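Plosent Hand Grippers: Set-Up Guide
Section 3: Your first cloth session

This is the fun part! Once the grippers are charged and paired, you can start recording real folding work with your own hands. Siiri Rebane at Gridport wrote these steps after her first week with the kit, and they still hold up.

Before you start

1. Spread a plain sheet over a bed or a wide table. Wrinkles are fine.
2. Stand the spare grippers upright near one side, within reach.
3. Pick up one gripper by the handle and wait for the green light.

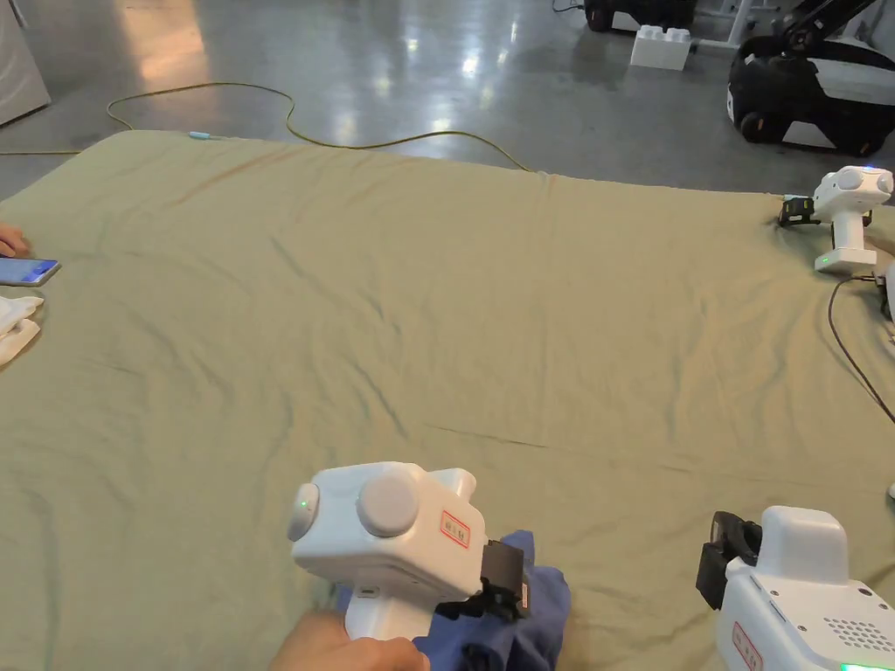
4. Open the session screen and type a name, such as "Botha 2". Short names are much easier to find later.

Note: Battery must read 84 or higher for a long session. A full 100 is better. 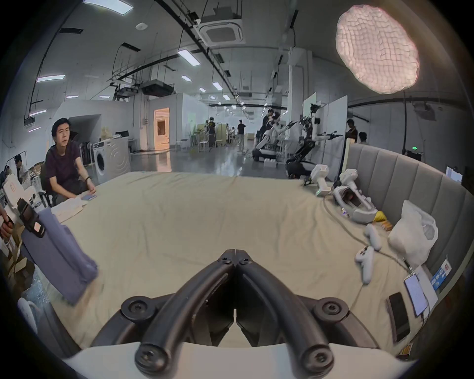 Taking hold of the cloth

5. Lower the jaws slowly until they are just over a fold.
6. Squeeze gently. The fingers respond to very light pressure, and it feels great once you get used to it. 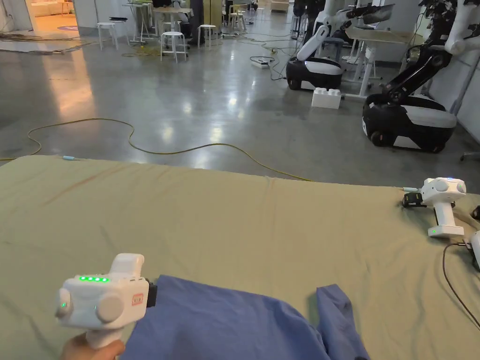 7. Lift straight up a little before you pull sideways. Shirts behave much better this way.

CAUTION: Keep loose hair, sleeves and your other hand clear of the jaws.

8. For large pieces, work with a partner. Agree on who moves first, then stretch the cloth between you and hold it for a slow count of 3.

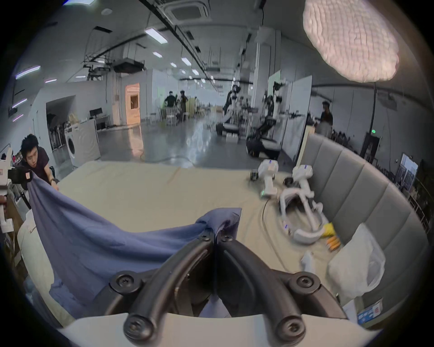
9. Set the cloth down, open the jaws fully and press the round button to save.

If a take goes wrong, delete it and go again. Takes are quick, and your tenth will look so much smoother than your first!

Go to Section 4 to copy your takes to a computer.

Liletthorpe edition, 12 Jun 2018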